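# Chapter 14: Sorting and Placing Small Household Items

Any tabletop task begins with a list of the items and the surface on which they rest. A plain, pale surface is preferred, as outlines are easier to judge against it. Vessels are listed first, then loose items, then closed containers such as drinks bottles. 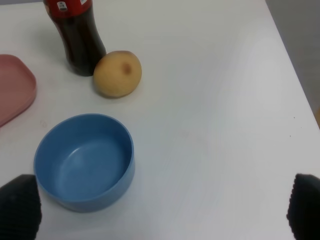
Loose items are grouped by shape. A rounded item may roll and should be placed in a bowl; an upright bottle is moved last and held below the label. Trays are kept flat and clear of the bowl rim.

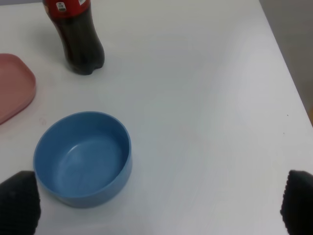

*Department of Domestic Studies, Clundatham. Course text 478. Section editor: Manju Dhillon*

The position of each vessel is noted before anything is put into it. If a tray and a bowl are both in use, the tray takes long items and the bowl takes short ones. Toy food is sorted by the same rule as real food. An ear of corn is long and tapered, and is laid lengthwise with the stalk end to the left. See Table 51 for the full list of shapes.

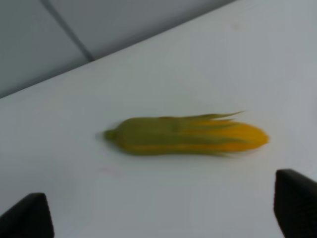
## 14.1 Terms used in this chapter

**Vessel:** any open bowl, tray or dish.

**Loose item:** any item with no fixed place on the surface.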